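Build the simulation before you build the arm

There's an argument that comes up at the Riltstead shared workshop every time a new robotics build gets going. One side wants to cut metal, or at least print brackets, on the first night. The other side wants to spend a month on a computer first. I used to be on the first side. After four months on a two-armed gear sorter I've changed camps, and I think most home builders should do the same.

The case against simulation is easy to make. It's slow to set up, and it flatters you. Cables don't snag, screws don't work loose, and friction is whatever number you typed in. Châu Lưu has been saying this for as long as I've known him, and he's right on every point. He has also stripped the teeth off two wrist gearboxes finding out where his table was.

My own parts budget was $1510, and I had spent none of it when I learned that my first table layout was no good. The arms were mounted too close together and the elbows wanted the same bit of air. In the workshop that would have meant drilling a bench top, pulling it apart and drilling it again. On the screen it meant changing two numbers and making a cup of tea.

The parts are where it really pays off. Gears are fiddly things to pick up. A washer shape has a hole you can get a fingertip into, a small gear gives you teeth and not much else, and anything lumpy can be gripped a dozen ways, most of them bad. I ran 1000 attempts over a long weekend in April, with the computer humming in the laundry, and read through the log at breakfast. 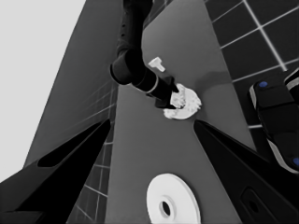
Cempaka Liew read a draft of this and thinks I'm overselling it. A thousand tries at a grip in software, she says, will teach you about the software, and she'd take ten tries with a real gear and a real finger over the lot. She also points out that the hours aren't free just because there's no receipt for them.

I agree about the hours. I lost most of a week to a contact setting that let parts sink into the table, and that week would have gone a long way on the lathe. But ten tries with real hardware assumes you have the hardware, and that it's the right hardware. For anyone paying out of their own pocket, choosing the wrong gripper is the expensive mistake. I tried three finger shapes before I bought anything. Two of them I would have ordered.

There's also the matter of sharing a room. Our workshop has one decent bench and a list of people waiting for it. Sang Nông and Tâm Mai had it through most of autumn for a coil winder, and I didn't need it at all. I did my work at the kitchen table after nine at night and turned up only when there was something to bolt down.
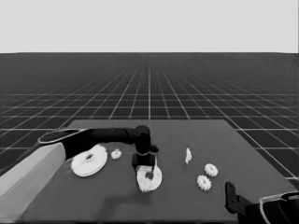 The left arm holding a ring-shaped part just above the table, with gears and other white parts laid out on either side.

None of this gets you out of the real work. The simulated arm will be wrong about something, and I expect to spend the winter finding out what. I'd still rather start that winter with the mounting holes in the right place and most of the $1510 in parts I mean to keep.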